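Unit 4 handout: Budgeting a manipulation cell

Read before the tutorial. The worked case is the Pruncombe cell, a single arm on its own pedestal beside a work table. Students should be able to defend each line of the estimate without reference to supplier brochures.

4.1 Cost centres

Separate the purchase into capital, installation and recurrent. The arm dominates the capital line and draws most of the scrutiny, but overruns in past submissions came from installation: mounting, guarding, floor loading and the electrical run. Gripper and spare fingers are listed apart from the arm, even where the supplier bundles them.
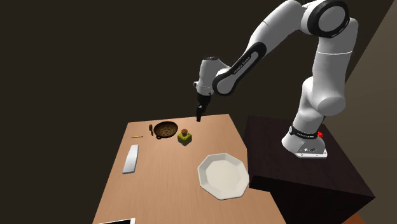
Automation Planning Group, Drundinley Institute

The layout was modelled before any quote was requested. With a Franka Emika arm standing on a separate pedestal to the right of the table, the two items can be costed and replaced independently. Check reach to the far edge of the tabletop as well as to the plate and tray positions nearer the front. A bottle and a pan present different grasp problems; price the gripper against the harder of the two.

4.2 Simulation hours

Allow 300 hours of simulation in the recurrent line and 158 hours of technician labour under installation. Licence fees are entered per seat. The Shabalala estimate allowed for 2 seats and should be used as the template.

4.3 Quotes

Obtain 2 written quotes, one of them from Parkis. Freight and GST are itemised. Quotes lapsing before the end of June are not to be carried into the final programme.

Queries on the template to Raed Dabbas.

Revised 19 March 2023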